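Rumours About Polling Places: How Local False Claims Spread in Clakitville

Chanida Khunthong and Ilham Ouali
Final report, Media and Elections module

1. Background

Most of the reading for this module dealt with national campaigns. We wanted to look at something smaller. Before the April council election in Clakitville, several posts claimed that polling places had moved, that postal votes would be thrown out, or that voters needed two forms of identification. All three claims were wrong. We set out to see where they appeared first, how far they went and how long a correction took to reach the same readers.

2. Method

We collected public posts from Osik and Plumeo, the two networks most used by local groups. We searched for the name of the town together with words such as "polling", "ballot" and "postal". This gave us 2,027 posts. We removed repeats and posts about other places, then read the rest ourselves. Each post was marked as a claim, a correction, a question or other. We both coded the same 300 posts at the start to check that we agreed, and rewrote the rules for "question" afterwards, as that was where we differed most.

We did not collect private messages. Names of account holders were removed before coding.

3. Findings

We found 260 posts that repeated one of the three false claims. The claim about moved polling places was the most common. It started on Osik in a group for the Vallejo estate, where one polling place had in fact changed at the election before. The old notice was shared again with its date missing, and readers took it as new.

Only 17 of the posts repeating a claim gave a link of any kind. Most were short and worded as a warning to neighbours. On Plumeo the same claims turned up later, mostly as screenshots, so our word search will have missed some of them.

Corrections came mainly from ordinary residents. The council put out a notice, but it was written for the whole town and did not mention the Vallejo rumour by name.

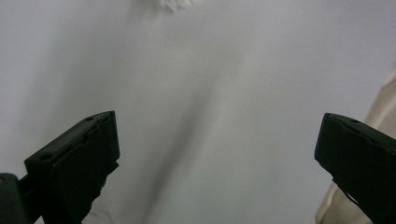

4. Limits

We cannot say whether any of the posts kept people from voting. We had no turnout figures below ward level, and we did not interview voters. We also cannot say who wrote the first posts or whether any were meant to mislead. The Vallejo post reads like a mistake to us, but that is our own view.

5. Further work

A second study could include screenshots, which would need reading by hand. Ilham would also like to compare the council's notices with those of nearby towns. The coding rules are in Appendix A and the search terms in Appendix B.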